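Dusel's five-litre stockpot has an encapsulated base and a single-wall body. I ran it on a 240 V induction hob for a month of stocks, pulses and pasta, logging draw through a Kubíček inline meter.

Five litres of tap water to a rolling boil used 2,829 kJ at the plug with the lid on. The Stustora pot of the same capacity needed 3,103 kJ. Empty weight of the Dusel is 1,210 g, lid excluded.
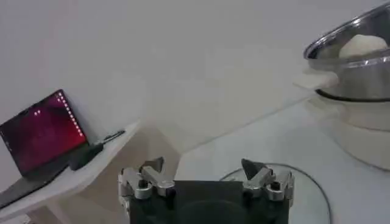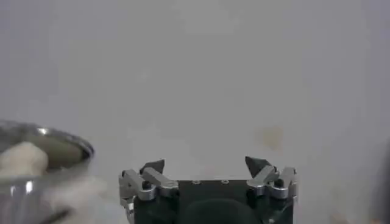
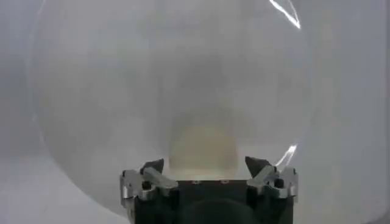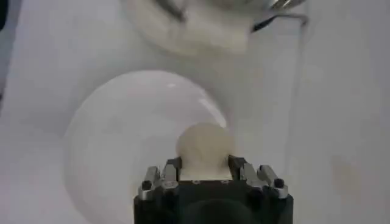
NILLILIA, April

Handles are riveted and stay usable bare-handed at a simmer. Litre graduations are stamped on the inside wall and read slightly high. The rim has no pouring lip, so draining dribbles down the side. Minor discolouration of the base after two weeks came off with citric acid.

Recommended for induction. On gas, the thin wall scorches above the base line.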